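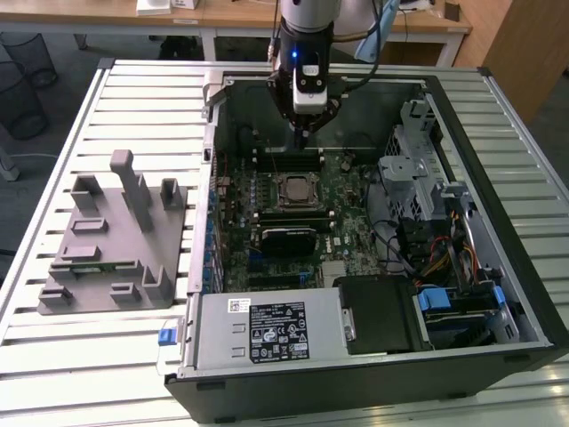
Cleaning Out and Tidying Up an Older Desktop Computer

If you have a desktop tower that has been humming under a desk for a few years, there is a fair chance it has never once been opened. Mine went four years the first time, and I am a person who washes the tops of door frames. So I thought I would write down how I go about it now, with the little habits I have picked up along the way, for anybody who has been putting the job off.

Shut the computer down properly, switch off the power supply at the back, and pull every cord. Then hold the power button in for a few seconds. I like to put a scrap of masking tape on each cord and write where it goes, even the ones I am sure I will remember, and I have been glad of it more than once.

Lay the tower on its side before you go any further. You can clean one standing up, and I did for years, but then every screw you drop rolls into the darkest corner of the case and you end up fishing for it with a flashlight in your teeth. On its side, with the panel off, everything faces you like a drawer. A slatted metal table is lovely for this if you have one, though small screws will go straight through the gaps, so keep a saucer handy. I use the lid from a jar of Chege coffee, which has a nice deep rim.

Touch a bare metal part of the case before you put your hands inside, and again every time you come back from answering the door or checking on supper. Leave your wool sweater in the other room.

Now for the dust. Take the tower outside or into the garage if you can, and use a can of compressed air in short puffs, holding the can upright. Start high and work down. Keep a finger lightly on the blades of any fan, including the one on the graphics card, so it does not spin while you blow at it. For the fins of a heatsink I follow up with a soft paintbrush – mine is a one-inch Rovell that has never seen paint and lives in its own envelope so that it never will. The perforated metal around the drives is another place where fluff likes to settle, and the brush does a better job there than the air.

Please don't open the power supply itself, however gray and furry it looks through the grille. Puff a little air through from the outside and leave it at that. The same goes for the processor. If its cooler is already off and you can see the square metal top, wipe away the old paste with a lint-free cloth and a drop of rubbing alcohol, and put on fresh paste before the cooler goes back.

Memory is the easiest thing in the whole machine to add or swap. Open the clips at the ends of the slot, line up the notch, and press evenly until it clicks. It takes more of a push than you would expect! If your board has two banks of slots, look up the manual online to see which ones to fill first. I keep the printed page folded inside a Huradis freezer bag with the spare screws.

Some cases have colored plastic tabs and clips that hold the drives and cards in place, often blue. Squeeze those gently, for old plastic gets brittle, and if one won't budge, look for a screw hiding nearby before you pull any harder.

Last of all, gather the loose power cables along one side, away from the fans, and fasten them with a soft hook-and-loop strip. A pack of 12 from the Pusunura catalog has lasted me through three computers and a tangle of Christmas lights. Leave a bit of slack at each plug, check that nothing has been tugged loose, count your screws back out of the saucer, and slide the panel on.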